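Making the bed last: turning round a holiday let bedroom
Speaker notes, Moushumi Bepari
Hosts' afternoon, Killusness hall, October

Start without the slides. Ask who does their own changeovers and who pays for them. Wait for hands.

Say where I'm from. I look after two lets, one at Nudport and one up the hill at Braltora. Before that I did rooms at the Navarrete guest house for years, so most of this is what I learned there and then had to unlearn, as a house with a child's room in it is not a hotel.

Main point, say it early: the bed is the last job in the bedroom. Most people make it first as it makes the room look done. Then they sweep, and the dust goes up and settles on clean cotton.

My order is strip, sort, floor, bed. Thirty minutes for a double room if the laundry bag is already upstairs. If it isn't, add the stairs.

Stripping. Pillowcases first, then the duvet cover, then the sheet. Turn the cover inside out as it comes off and shake the corners. Socks live in there. Tell the Nudport story about the hearing aid (keep it short).
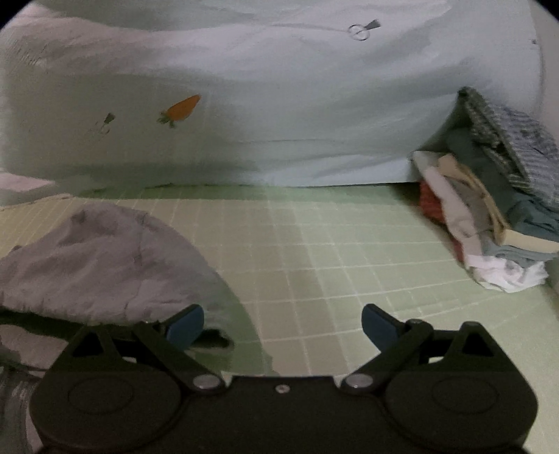
Sorting happens on the floor, and I don't mind that, as long as it's a hard floor and it gets washed afterwards. Blankets go in one heap, clothes in another, kept folded if they were folded. Guests leave clothes behind more often than you'd think. Bag them, write the room on the bag, and message the same day.

Look where the duvet hangs. If the hem comes nearly to the floor it will pick up whatever is down there, so fold it back on to the mattress before you get the mop out. On small tiles it's the grout that shows the dirt. Soft brush, warm water, no bleach near coloured bedding - I lost a good blanket that way.

Patterned covers. People ask about these. I like them in family rooms, and pale ones with a small print hide creases better than plain white. Check the print after each wash and move the cover to the spares when it starts to fade.

Blankets: one per bed, one spare on the shelf. Wash them between guests. Yes, every time.

Costs slide. Read out the Braltora laundry bill, £53 for the month, and leave it up while people write it down.

Questions. If no one starts, ask what they do about mattress protectors.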